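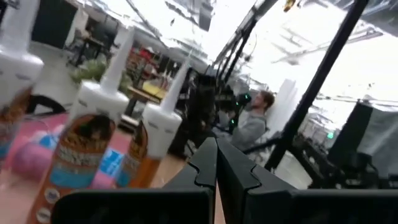
Crafts & Hobbies > Adhesives > Glue bottles

Which way up do you store glue with the long pointy nozzles?

I've got glue bottles standing all over my craft table and I'm getting fed up with them. They're the kind with a white cap and a long tapering nozzle, and the nozzle clogs every single time I leave one for a week. I poke it with a pin, a little blob comes out, then it clogs again. On Monday I squeezed one too hard and the plug shot out along with half the glue. I've seen people say store them upside down, but I can picture the mess already. Also, is it OK to snip more off the tip? I make cards and small boxes, so I'd like to keep a thin line if I can.

Gemma Pellegrini

I keep mine upright in an old mug and have for years. What helped me was squeezing a bit of air back through after I finish – hold the bottle upright, let it suck the glue down out of the nozzle, then wipe the tip with a damp rag and close it. Don't leave a pin in there, mine rusted and turned the glue brown!! I'd leave the tip alone too. Once you cut it wide you can't go back, and for cards you'd hate it.

Wilson Castaño

check what kind of glue it is first. upside down is fine for plain white glue, wouldn't try it with super glue

Etelka Lakatos

Agree with Gemma about the air trick. If a nozzle is already blocked and it's a water-based glue, take it off the bottle and soak it in warm water overnight, then run a bit of wire through from the wide end. If it's the polyurethane kind, soaking won't do a thing once it has cured, so I just buy spare tips (a bag of 17 has lasted me since January). And my bottles live in a shoebox now, off the table, so I don't knock them over with my sleeve.

Kinga Pintér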